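TELLING THE GREY HERON FROM THE PURPLE
Marthinus Mabaso, notes for the Bremden evening talk, 2020-02-21

Start slow. Water on the lectern. Check they can hear at the back.

Thank Visser for the lift and the loan of the stuffed bird (ask people not to stroke it, neck is weak).

Opening - most of you know the grey. Ardea cinerea. Stands in the ditch behind the station at Clunenden like an old coat on a peg. Purple, Ardea purpurea, fewer of you will have seen. Some will have seen it and put it down as a grey in bad light. I did, for years. Say that, gets them on side.

Size first. Purple smaller, slimmer, but size on its own is useless unless both birds are together. Don't let anyone go home thinking they can do it on size.

Neck. Purple has the long thin snaky one, rufous with black stripes down the sides. Grey's is whitish to pale grey, streaked black down the front. In flight the purple's folded neck hangs deeper, more of a keel on it. Do the arm thing. Feet too - purple's look far too big, toes spread, stick out behind. Best flight feature there is if the bird's going away from you.

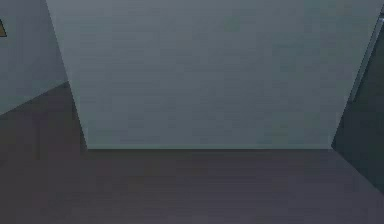
Bill. Long, narrow, same depth most of its length in purple. Grey's is heavier, more of a dagger. Pass the stuffed bird round NOW not later, last time I forgot and they were putting coats on.

Young birds. This is where it goes wrong. Young purple is sandy brown all over, buff edges to the wing feathers. Young grey is just grey and dull, with a dark grey crown, no long plumes. So brown bird = think purple, but think bittern as well. Bittern stockier, thick neck, barred and blotched, flies more like an owl. Somebody will ask about bittern. Somebody always does.

Where they feed. Grey will go anywhere, river, estuary, garden pond, field after voles. Purple wants reeds. Thick stuff, stands inside it, you get a head and then you don't. Walks on bent stems with those toes. If it's out on open mud in plain view be suspicous.

Nests - grey in tall trees mostly, early, sitting in February some years. Purple usually low down in reedbed, comes back from Africa in spring and nests later. Don't get drawn into nest sites. If asked about Gullavby say the reedbed is private and leave it there.

Story of the September bird. Keep SHORT. Four of us on the bank at Gullavby, wind, nothing all morning. Brown heron up out of the reeds, 9 seconds in view, down again. Two said bittern. I said purple because of the feet. Argued all the way back to the car. Visser's notebook has the sketch, page 212, hold it up even though no one will see it past the front row.

Point of the story is write it down before you talk. Feet, neck, colour, in that order. Book stays shut till you've done that.

Voice - purple like the grey's "fraank" but a bit higher, less carrying. I will not do the impression. (Might do the impression.) 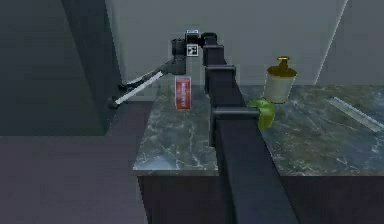
Black arm and gripper over a marble countertop.

Quick word on light. Low sun makes any grey heron look brownish or even purply on the neck. Overcast is better. Against the sky you've only got shape, so back to neck and feet again.

If running over, drop the voice bit and go straight to questions.

Likely questions:
Do they eat ducklings - grey yes, sometimes.
Plastic heron by the pond - doesn't do much, they get used to it.
Do the two ever nest together - mixed colonies happen abroad, not seen it myself.
Great white egret - seperate talk, don't start.

Finish by asking for records. Date, place, what you saw, even the ones you're unsure of. Cards are on the table by the door. Get the bird back off whoever's got it.

Contact: Marthinus Mabaso, via the Bremden talks desk | © Marthinus Mabaso | Back to top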